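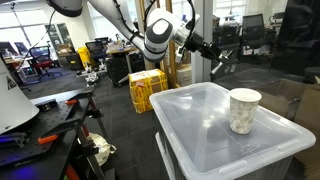
Moisture Uptake of Dried Legumes in Lidded Household Containers

Reading time: 4 min

Violeta Riquelme, Cristóbal Durán, Yuk-lan Kwok
Supervisor: Hortensia Mansilla

1. Purpose

Dried beans kept in a damp room gain water from the air, and above a certain level they may go mouldy. The project compared how quickly split peas gained mass in two types of closed container, the Drusex clip box and the Nillska screw jar. An open tray was used as the control.

2. Method

The peas were bought as one batch from Dalen and dried in an oven until two weighings an hour apart gave the same result. Each container received 273 g. The containers were placed on a shelf in the basement store, away from the outside wall, and weighed every morning during April. Lids stayed shut throughout. The empty mass of each container had been recorded beforehand and was subtracted from every reading. Room humidity was read from a Lestis dial gauge at the time of weighing.

3. Results

The open tray gained mass fastest, with most of the change in the first week. The clip box followed the same curve at a much lower rate. The screw jar showed no change larger than the error of the balance until the final readings, when a small rise appeared in both samples.

Pressure in the store was noted once, at 991 hPa, and was not used in the analysis.

4. Sources of error

The balance was moved to another bench after the first week and levelled again by Elba Quiroga. Readings on either side of the move differ by less than the daily scatter, so no correction was applied. The humidity gauge was not checked against a second instrument. Condensation on the outside of a jar would be counted as uptake; the jars were wiped before weighing, but the tray could not be treated in the same way.

5. Further work

The test should be repeated with lids opened once a day, as in a kitchen. Rice and lentils could be added using the same drying step.

Submitted June 24, 2026

2 comments · Share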